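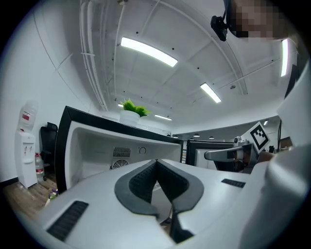 Taking the shelf out of a small office fridge, which way does it go back?

katthorpe_desk
Hello all. In our office at Drurcombe we have a small black mini fridge with a glass door. It stands on a round table, with a plant on top. Inside is one white plastic grid shelf. I wish to take it out every month and wash it, but my colleague says the shelf must stay in and we should only wipe it. Who is right?

shi413
Take it out. With a wipe you never reach the sides of the small squares. I open the door fully first, then hold the shelf flat with both hands, one on each side, and pull it slowly to me. 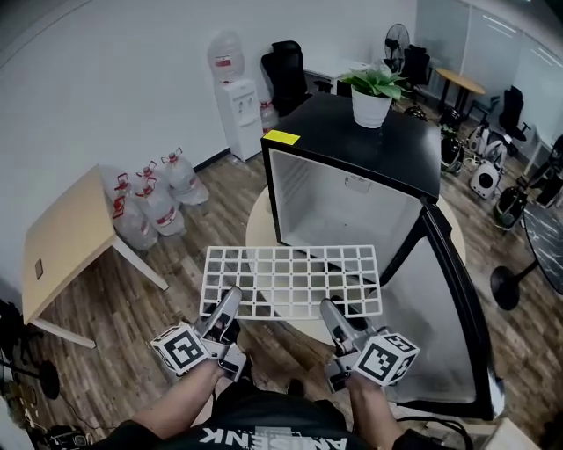 When it comes free, keep it level until it is away from the door. A glass door does not like a hard corner. Then warm water and a soft brush, ten minutes of drying, and back in.

nenville_kitchen
I disagree a little. In our office the shelf was taken out too often and the small rails became loose. Now we wash it only four times in a year, and wipe in between. Also please take the plant down before you start. Ours fell when somebody pulled too strongly, and there was soil in the water dispenser tray.

shi413
Loose rails come from pulling at an angle. Mine is out every month for three years and the rails are fine. But I agree about the plant.

katthorpe_desk
Thank you both. Is there a top side and a bottom side? To me both look the same.

nenville_kitchen
On many shelves one edge has a small lip, and it goes to the back so that bottles do not touch the wall. If you feel no lip, it does not matter.

old_cupboard_146
Why do you keep a fridge on a round table at all? I would put it on something square and heavy. With the door open, the weight moves to the front.

katthorpe_desk
The table is steady, I checked it in March. And on the floor I must go on my knees for each drink. I will look for the lip tomorrow morning and write again.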